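Small Booth, Nook or Closet: Getting Storage onto the Walls and Off the Floor

Posted 06/01/2018 in Storage and Small Spaces 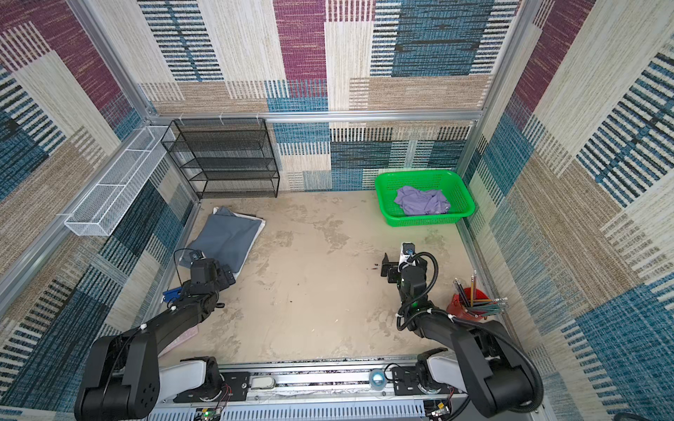 Wire basket on the left wall, four-tier mesh rack beside it, green plastic basket in the back corner.

A small enclosed space fills up from the floor. Somebody sets down a bag, then a box goes on the bag, and by August you can't get the door open. The tips on this page are for closets, sewing nooks, under-stair cupboards and the kind of booth you can build yourself out of aluminum extrusion and panels. Most of them cost very little and can be done in an afternoon.

Start with the floor

Take everything out before you buy anything. Sweep first, then wipe. A pale floor shows every scuff, and dry sweeping alone usually leaves gray streaks. Use a damp cloth with a drop of dish soap, wring it well, and go over the floor a second time with plain water. Soap film grabs dust and you will be back at it in a week.

For black scuff marks, try a clean pencil eraser or a tennis ball before you reach for a cleaner. Small dark spots that won't lift are often glue or old wax. Scrape gently with the edge of a plastic card. Don't use a metal blade on vinyl or painted board.

Let the floor dry completely before baskets go back on it. Plastic doesn't mind, but cardboard and fabric do.

Patterned walls

Rug-weave patterns in purple, teal, navy, beige and cream are forgiving. Fingerprints and small dings don't show the way they do on plain white. The drawback is that small dark things hanging against them get lost, so keep keys and scissors in a container and don't hang them on a hook.

If you are putting up textured panels yourself, a few points:

Dust them with the soft brush on the vacuum, top to bottom. A wet rag pushes dirt into the texture.
Test any cleaner low down near a corner.
Leave one panel easy to take off. You will want to get behind it at some point.
Line up the pattern on the back wall first and let the side walls fall where they fall. The back wall is the one people look at.

Hanging a wire basket

A long, narrow wire mesh basket on a side wall holds a surprising amount and takes up no floor. Good things to keep in it are rolled towels, spray bottles laid flat, gloves, spare bulbs in their boxes, and wrapping paper. Poor choices are anything heavy and anything small enough to slip through the grid. A strip of shelf liner in the bottom fixes the second problem.

Hang it near the back corner and not near the opening. I had mine up front for a month and caught my sleeve on it every time I went in. Elbow height works for most people, lower if children use the space.

Screw into something solid. A decorative panel by itself won't hold a loaded basket for long. If there is a stud, or a metal rail behind or beside the panel, fasten to that. White wire looks clean when new but the cheaper coating chips at the cut ends. Touch the ends with clear nail polish before you put it up and they won't rust.

The mesh rack

A black metal mesh rack with four tiers is worth the money. Mine is a Gostau and I have had no trouble with it. The Flesico one I had before it was lighter and wobbled. Put the rack against the back wall and leave it empty until you have sorted everything else. It is much easier to decide what goes where with bare shelves in front of you.

Load it this way:

Bottom tier: the heaviest things, such as detergent and paint cans.
Second tier: whatever you use every week.
Third tier: lighter items in small bins.
Top tier: light and flat things only.

Mesh lets crumbs and dust fall through to the tier below, so wipe from the top down. An old toothbrush gets into the holes. If the legs are thin, set them on felt pads or they will leave dents in soft flooring. Check the rack for level after loading, because soft floors settle a little – a folded bit of cardstock under one leg is enough.

Plastic baskets for cloths

Keep one bright basket for used cloths and nothing else. Green, orange, it doesn't matter, as long as it stands out from everything around it. Perforated sides matter more than color. A damp rag bunched up in a solid bucket will smell in 2 days. In a basket with holes it has a chance to dry, though hanging it is still better.

A rolled rim is easier on the hands when you carry a full load. Put the basket in a back corner where it won't get kicked. Wash the cloths when it is half full, and rinse the basket at the same time.

I wash cleaning cloths separately at 90 degrees F or hotter and skip the fabric softener, which makes them stop soaking things up. Colored cloths go in with dark towels the first few times. Purple in particular will bleed.

Cushions

A fabric cushion on the floor is handy if you kneel or sit while you work. Put a flat sheet under it so it doesn't pick up grit. An old pillowcase, a piece of white poster board or a cut-up shower curtain will all do. Shake out the sheet when you sweep. Slate and blue-gray covers hide dust well, which also means you will forget to wash them. Once a season is enough.

Cable ties and rails

If your space has an aluminum rail across the wall, use it. White cable ties hold light cords and small hooks, and they come off with one snip. Buy the reusable kind if you change things often. Trim the tails flush with nail clippers, as scissors leave a sharp point.

Quick shopping list

Hekitz felt pads, small size
Kandasamy shelf liner, white, trimmed to 10 inches wide
Cable ties
Clear nail polish
One plastic basket with holes

I spent 23 dollars on all of it, not counting the rack.

From the comments

Faisal Afridi writes that he uses binder clips on the edge of his wire basket to hold labels, and that they have stayed put better than tape. I have since tried it with the medium clips and they fit fine. The large ones slide.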